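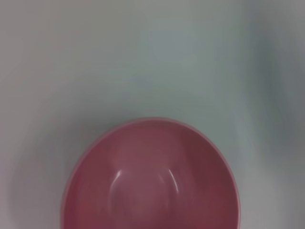

Dedier 卡丁车数据记录仪使用评测

安装、定位精度、传感器与分析软件

产品:Dedier 方向盘式圈速与数据记录仪,标准套装
购入价格:2,438 元,含主机、转速感应线、水温传感器、充电线
测试车辆:125cc 水冷单速卡丁车,成人组配重
对比设备:Odalo 上一代圈速表,已使用三个赛季

主机

主机为矩形,背面三点固定,整机称重 175 克,不含线束。外壳是玻纤增强尼龙,接缝处有一圈硅胶密封条,螺丝为内六角,拆装时不易滑牙。与 Odalo 相比,Dedier 的机身更薄,但横向更宽,装在小直径方向盘上时,左右两侧会略微遮挡辐条上方的握持区域。手大的车手戴厚手套时,拇指内侧可能碰到外壳边角,建议先坐进车里比一下再打孔。

屏幕为单色半反射式,正午逆光下可读,黄昏进场时需要开背光。背光有三档,最低一档在阴天没有意义,最高一档耗电明显。屏幕上方的换挡灯对单速车用处有限,可以改设为转速警戒或分段快慢提示。我把它设成了后者:当前圈领先参考圈时亮绿色,落后时亮红色。灯的亮度在头盔深色镜片后面仍然够用。

按键在屏幕下方,行程短,阻力偏大。戴手套操作没有误触,代价是连续翻页时手感生硬。菜单层级较深,修改赛道起终点线要进到第四层,赛前检录区里做这件事并不方便。

支架

标准套装不含方向盘支架,需要另配。我用的是 Pichler 的铝制支架,孔位与主机对得上,长圆孔允许前后调整。Pichler 随附的减震胶垫偏硬,在高转区间主机有可见的细微抖动,换成软一级的胶垫后消失。支架螺栓出厂没有涂螺纹胶,跑过一节练习后应当复紧一次,之后改用中强度螺纹胶固定。

线束从主机底部引出,沿转向柱向下走。转向柱与底盘之间要留够余量,方向打死时线不能绷紧。转速感应线绕在火花塞高压线上,厂家说明书要求的圈数偏少,实际使用时低转信号会断续,多绕一圈后稳定。水温传感器需要水管转接件,管径要自己核对,套装里的那一个只适合一种规格。

定位与圈速

圈速由卫星定位触发,不需要在赛道边放置信标,也不依赖地面磁条。开阔场地冷启动后的搜星时间可以接受,从维修区推车到发车线之间基本能完成。如果场地旁边有高看台或连续的金属顶棚,搜星会变慢,首圈数据偶尔缺失。

圈速准确度用赛道官方计时的成绩单逐圈核对。差值大多落在百分之几秒以内,最大偏差出现在起终点线紧邻弯道出口的那条赛道上。原因在于通过触发线时车辆仍有较大的横向位移,触发点的误差被放大。把主机内的起终点线挪到直道中段以后,圈与圈之间的一致性明显改善,不过读数与官方成绩单就不能再直接对应。练习时我倾向于用直道中段的触发线,正赛看官方成绩。

分段计时最多可以设六段。段落划分建议在电脑上完成,主机上只能在行驶中按键打点,位置精度取决于车手按键的那一刻,不适合认真分析。

预测圈速的刷新平稳,没有旧款 Odalo 那种在慢弯里来回跳数的情况。发卡弯中车速过低时,预测值会短暂冻结,出弯后恢复。

加速度与陀螺仪

厂家标注加速度计内部采样率为 1,000 Hz,导出文件中的数据经过降采样。对卡丁车而言这样处理合理,底盘振动的高频成分对走线分析没有帮助。问题在于滤波参数不公开,也不能修改。制动初段的纵向加速度曲线看起来比实际动作圆滑,如果想借此判断踩刹车的力度变化,分辨率不足。要研究制动,应当加装刹车压力传感器,标准版主机有一个空余的模拟输入口可以接。

横向加速度的重复性较好。同一套轮胎、相近胎压下,连续几圈在中速弯的峰值差别很小,足以用来判断轮胎什么时候进入工作区间、什么时候开始衰退。零点校准要在车辆水平静止时做,人坐在车里和不坐在车里的结果不同,应固定为一种方式。

陀螺仪数据用来观察转向过度很直接。将横摆角速度与车速、横向加速度叠在一起,车尾滑动的位置能清楚地分辨出来。对于还在调后轮距和后轴硬度的车手,这部分的价值高于换挡灯和预测圈速。

水温与转速

水温读数与独立温度计对照,升温阶段滞后几秒,稳定后一致。报警阈值可设上下两个限,触发时整屏反色,行驶中能注意到。转速读数在全油门区间稳定,收油瞬间会出现个别毛刺,软件里打开平滑即可去掉。平滑等级不宜调得太高,否则出弯初段的转速最低点会被抬高,影响齿比判断。

齿比分析是我使用最多的功能。记录每一条主要弯道的最低转速和直道末端的最高转速,与链轮组合一起写进备注,换场地后可以快速缩小选择范围。遗憾的是备注栏只支持有限字数,且主机端不能输入中文,只能在电脑上补录。

电池与存储

内置锂电池不可由用户更换。背光关闭、记录全开的条件下,一次充满可以应付整个比赛周末的练习、排位和正赛。背光常开时撑不过第二天下午。低温会缩短续航,冬季测试时建议装车前放在保温的地方。

内部存储标称 40 小时,写满后从最早的文件开始覆盖,没有提示。这是一处应当改进的设计。每次离场前导出一遍数据可以规避。充电口有橡胶塞,雨天测试之后内部没有水迹,但塞子与机身之间的连接条很细,反复开合后已经发白,估计寿命有限。

分析软件

Dedier 自带的桌面软件可以完成圈速表、轨迹图和双圈对比,界面响应快,功能偏少。不能自定义数学通道,不能跨文件叠加超过两圈。手机端只能看圈速和轨迹,适合在维修区里快速浏览。

主机可以导出通用的逗号分隔文件,导入 Flumiteck 后上述限制基本解除。Flumiteck 能够自建通道,例如由车速和横摆角速度推算弯道半径,或者按照距离而不是时间对齐多圈数据。导入时需要手动指定时间列和单位,第一次设置较繁琐,保存成模板后可以重复使用。需要注意,导出文件中的速度单位跟随主机显示设置,如果中途改过单位,前后两批数据不能混用。

轨迹图的横向精度不足以判断车辆是否压满路肩。同一位车手在同一条直道上的轨迹,圈与圈之间会有一个车身宽度以内的漂移。用它来比较入弯时机和油门恢复点没有问题,用来争论走线偏了半个轮胎则没有依据。

固件更新通过数据线进行,过程中主机不能断开。测试期间更新过一次,赛道库被重置,自建赛道要重新导入。更新前应备份。

与 Odalo 旧款对比

定位稳定性:Dedier 较好,慢弯中差别最明显。
屏幕可读性:强光下相当,弱光下 Dedier 较好。
按键手感:Odalo 较好。
电池:Odalo 使用可更换的干电池,长期维护更省事。
扩展能力:Dedier 多一个模拟输入口。
软件:两者自带软件都只能算够用。
重量:Dedier 较轻,对方向盘手感没有可察觉的影响。

适用范围

租赁卡丁车和偶尔参加场地体验的车手用不上这类设备,场地计时系统已经足够。参加俱乐部级别比赛、自己负责调校的车手,可以从转速、水温和横向加速度数据中得到直接的帮助。已经在用多通道采集系统的车队没有更换的理由,它的输入口数量和滤波设置都不能满足工程师的要求。

二手购买时应检查充电口胶塞、屏幕边缘是否有水汽,以及转速感应线接头处是否折断。线束可以单独购买,电池更换需要返厂。

评分

硬件做工:8/10
定位与计时:8/10
传感器数据:7/10
软件:5/10
性价比:7/10

后续会补充刹车压力传感器接入后的数据,测试安排在 10 月的最后一站之后。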